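Forum > Automation > Buying and budgeting
Thread: Budget for one hand + spares, Sellville site

paucar_shop
Need a sanity check before I send this up. We want a five-digit hand for picking up paper goods – tissue sheets, flat bags, that sort of thing. Eretti quoted 2914 for the spares kit alone, hand not included. Kit is 6 fingertips and 11 joint pins. Seems steep??

dirnby49
Steep but buy it. Tips wear faster than you'd think if you work near a floor. We went through our first set by July.

gluegun_ops
Disagree. Why a hand at all. Suction cup and a small pump, done. You're paying for fingers you dont need.

paucar_shop
Suction pulls right through thin sheets, we tried. Also crinkled stuff never seals. The bags maybe, if they lie flat. Thumb against fingers is what we want for the loose paper, so the hand stays in the plan.
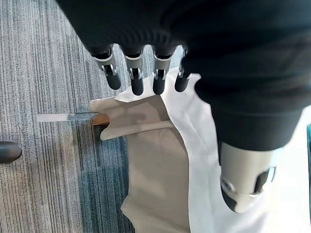 What I can't figure out is the covering. Eretti lists a replacement sleeve as a seperate line, no price, "on request". Do I put in a placeholder or just leave it out?

dirnby49
Placeholder. Always. Ours got snagged on a hinge and we had zero budget line for it – took 11 weeks to get approved.

gluegun_ops
ok fair on the thin sheets. Still would not buy the full kit up front. Ask for tips only, pins are cheap anywhere.

dirnby49
Not those pins. Odd size. Measure first.

paucar_shop
Will ask for a split quote, tips and sleeve, pins on the side. Anyone know if they charge shipping per line or per order? The quote doesnt say.

tam_bench
Per order when we bought. Check the lead time too, ours was 6 weeks on the tips and the pins came later.

paucar_shop
thx, emailing them tonight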